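Flood text alerts pass their test, says council. Do they?

Print this article | E-mail to a friend

Gamthorpe's new flood warning system has been declared ready for winter after a September trial in which 210 of the 300 households signed up were reached by text message. The council calls that "a strong result". Ninety homes with no message might call it something else.

The trial began at 10 in the morning, on a dry day, and everyone taking part had been told the hour in advance. The brook last came over its banks at night.

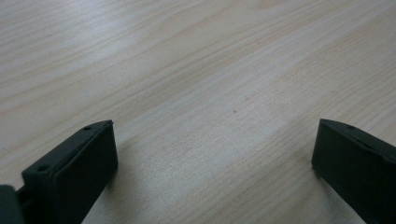

Lirano, the firm supplying the alerts, says most of the missed messages went to numbers that had been typed in wrongly or were out of date. It has not said how many, and a request for the full figures had not been answered when we went to press.

Colton Thibodeau, who speaks for the council on emergency planning, said the missing numbers would be checked before the service goes live. Asked who would do the checking, he said that was "being looked at".

Residents in the lower streets are less sure. Eun-seong Ahn, whose shop took in water two winters ago, got her message 5 minutes after the sirens would have gone off under the old scheme. "It told me to move to higher ground and follow local advice," she said. "I rang the number for local advice and got a recording."

The old sirens are due to be switched off once the texts are running. People without a mobile can ask for a call to their landline, though that part of the system was left out of the trial.

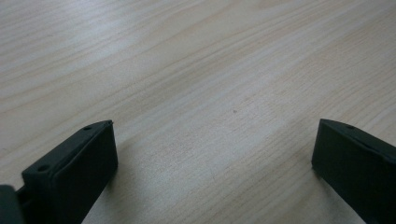 What happens next

Councillors will be asked to approve a further 100 sign-ups next month. No second trial is planned, at night or otherwise.

14 comments | Shared 37 times

Related items
Sandbag store to move again
Brook clearance runs over budget
Who pays when the pumps fail?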